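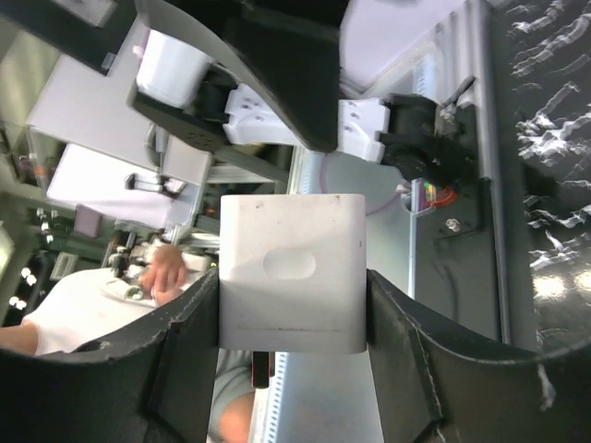

Off-white, lightly scuffed, with an oval recess in the upper half.

Put the chargers on the table

I want to make the case for keeping every plug, cable and power bank in the house out in the open, on a table, where people can see them. I've lived this way since June and I love it!

The usual advice goes the other way. Buy a box with a lid, feed the cords through a slot, close it up and enjoy your clean surface. I did that for years. My box came from a shop in Burnley, cost more than I like to say, and was a black hole. By the end it had 40 cables in it, most for phones we no longer owned, and whenever one of us needed the good one we tipped the whole lot on the floor.

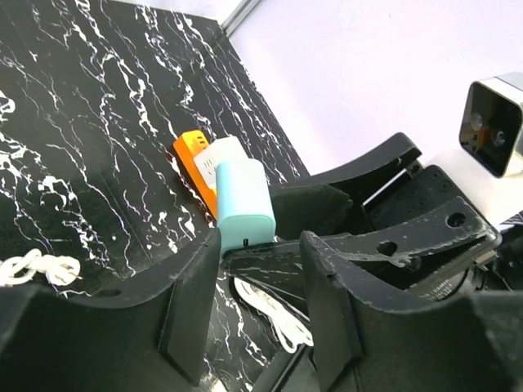

Odette Cloutier
Contributing writer, Home and Habits

So I'm all for the open table, and for colour on it. An orange power strip is a wonderful thing. You can spot it from the doorway, you can find it before coffee, and it will never be mistaken for the one that belongs to the vacuum. The same goes for a teal power bank. Stand one beside a white plug adapter on a black marbled top and you can tell them apart with your glasses off (I've tested this with my own glasses and my own tabletop at home). Electronics people seem to think we all want grey. I'd take a whole rainbow of power strips if somebody would sell me one.

White cables are harder to defend, I'll grant you. They all look alike, they show every mark, and they coil up into loops the minute you let go. But on a dark table even a white cable is easy to follow with your eye from one end to the other, and I find I've come to like the loops. A loose coil is kinder to a cord than the tight little bundles I used to make with elastic bands, and it takes no time at all.

People say it looks messy. Sure, a bit! So does a fruit bowl with one banana in it, and we leave that out all week. A friend with a lovely apartment told me she'd pay $400 for a cabinet with hidden outlets before she'd look at a power strip over breakfast. I think she'd be opening that cabinet to hunt for an adapter every Friday before a trip.

My one rule is that whatever sits on the table has to work. Anything that doesn't goes in a bag by the door for the recycling depot. We've made two trips already, and I'm eyeing the drawer under the toaster for a third.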